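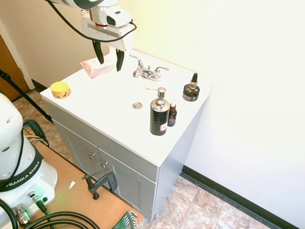
Week 4: Reporting a live criminal case

Handout to go with the lecture. England and Wales only, Scotland is stricter in practice and gets its own session. Bring this on Sunday if you're coming to the catch-up.

Where we got to last time

Defamation, mostly. Carry over one thing: a fair and accurate report of open court, published promptly, is protected. You'll need that again below.

1. When is a case "active"?

Strict liability contempt only bites once proceedings are active. For crime that means any one of:
- arrest without warrant
- warrant issued
- summons issued (or written charge)
- person orally charged

Stops being active on acquittal, sentence, charges dropped, released without charge (unless on bail). Released under investigation - treat with care, ask the desk.

"Helping police with their enquiries" tells you nothing. Could be under arrest, could be a witness having a cup of tea. Ring and ask. Write down the time of the call and who you spoke to.

Appeals: active again once the appeal is lodged. Gap between sentence and appeal is when the big backgrounders run. Judges are assumed to cope with reading newspapers, so risk is low even after lodging, unless a retrial is ordered.

2. The test

Substantial risk that the course of justice in the proceedings will be seriously impeded or prejudiced. Two halves, both needed.

Substantial risk = will it reach a juror and will they remember? Think about: how near the trial is, how many people saw it, where they live, how striking the wording.
Serious = how much damage if they do remember.

Intention doesn't matter here. That is what strict liability means. People lose marks on this every year.

3. Things that cause trouble

Previous convictions. Worst of the lot.
Saying or hinting the suspect did it. "Police have caught the man who..." No. "A man has been arrested."
Confessions not yet heard by the jury.
Pictures of the suspect where identification is in dispute. Court may be going to hold an ID procedure.
Witness interviews before trial, esp. paid ones.
Anything said in court with the jury out.
Character stuff from neighbours. "Always a bit odd" is fine copy and bad law.

4. Worked problem: the Tukton shop fire

Fire at a furniture shop in Tukton. Owner, a firm called Mockus, had let the place to a tenant. Tenant arrested 15 hours later. The Tukton paper has:
a) a story already on its website, published before the arrest, quoting a neighbour who says the tenant "had done this before in Ornberg"
b) a reporter at the police station
c) a comment thread under the story, 100 comments and growing, several naming him

What does the news editor do?

Discussion points -
(a) Story was fine on contempt when it went up (check libel separately!). Now the case is active and it's still up there. Online copy can be treated as continuing to be published. Safest course is take the line out, or take the story down til it's been lawyered. Don't link to it from the new story. That's the usual slip, the "related articles" box does it by itself.
(b) Confirm arrest, time, alleged offence, age and area. Name only if confirmed from a solid source and the lawyer is happy. Privacy before charge is a live issue now, separate from contempt, the courts start from a reasonable expectation of privacy for people under investigation.
(c) Close the thread. Easier than moderating it.

There is a defence of innocent publication: publisher, having taken all reasonable care, didn't know and had no reason to suspect proceedings were active. Burden is on you. Hence the note of the phone call.

5. Discussion of public affairs

Good faith discussion of a matter of general public interest, where risk to the trial is merely incidental. So a feature on fire safety in old shops can run the same week. A feature on fire safety which keeps coming back to one tenant in Tukton, probaly can't.

6. Court orders you will actually meet

Postponement order: holds back a report of all or part of a trial, for as long as the court thinks necessary. Common with linked trials.
Withheld name: the court must have kept the name back in open court first.
Under-18s: youth court is automatic. Crown Court needs an order, check the door and ask the clerk. 
Sexual offence complainants: anonymity for life, automatic, from the allegation. No order needed so don't wait for one.

Jigsaw identification: paper says "a relative", radio says "his niece", site gives the street. Put together, she's identified. Agree a line with the other outlets if you can.

7. For the seminar

Read the Destiven case pack (on the course page, 30 pages, skip the appendix). Come with:
- the exact moment proceedings became active
- two sentences in the Destiven site's copy you would cut, and why
- a rewritten intro, one sentence

Short written task to follow. Late ones go through the office as usual, please don't email them to me.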